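Chapter 9
Paying for Public Health

A district health office rarely runs out of work, but it often runs out of money before the year ends. This chapter looks at where that money comes from, who decides how it is spent, and why the two questions are hard to keep apart.

We begin with Dullau, a river district with 20 clinics and one hospital. In December its health officer, Cristóvão Cardoso, had to choose between repairing a cold room for vaccines and keeping a night nurse at the Wostholm clinic. The law let him move funds between buildings but not between buildings and wages. He repaired the cold room.

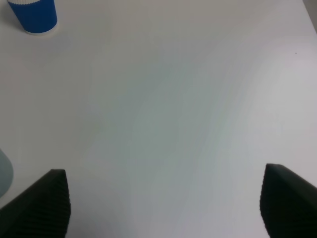

9.1 Three sources of funds

Most districts draw on general taxes, on insurance payments, and on fees paid by patients at the door. Taxes spread the cost widely but rise and fall with the economy. Insurance is steadier - provided enough healthy people stay in the plan. Fees are easy to collect and tend to keep poorer patients away.

Outside grants form a smaller group. The Psarras grant paid for 475 home visits in Dullau, all of them for tuberculosis. None of it could be spent on measles, even during an outbreak.

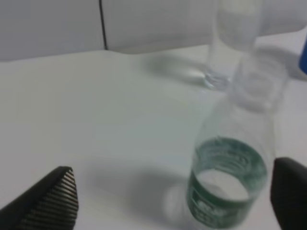
Clear plastic bottle with a dark green label.

Money tied to one purpose in this way is called earmarked funding. Donors like it, as they can follow where it goes. Local officers usually prefer a general grant, which they can shift as needs change.

The neighboring district of Dulska has taken a different path. Its council adopted a plan that runs to 2040 and sets a fixed share of local taxes aside for prevention.

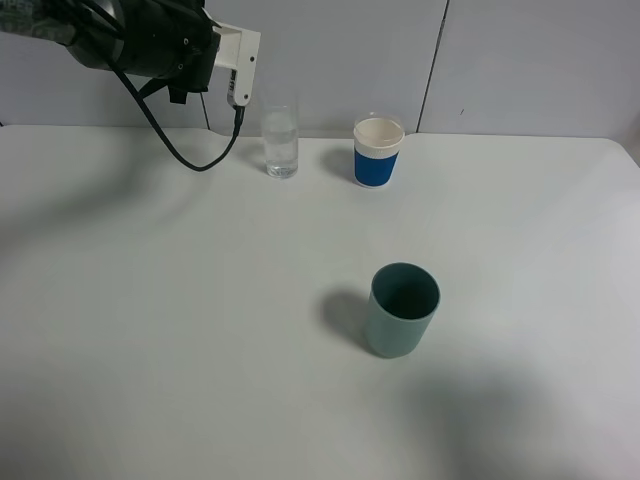
The share cannot be lowered without a public vote. Staff can be hired on longer contracts, but the council has less room to act when roads or schools need urgent repair. Section 9.2 compares the budgets of the two districts line by line.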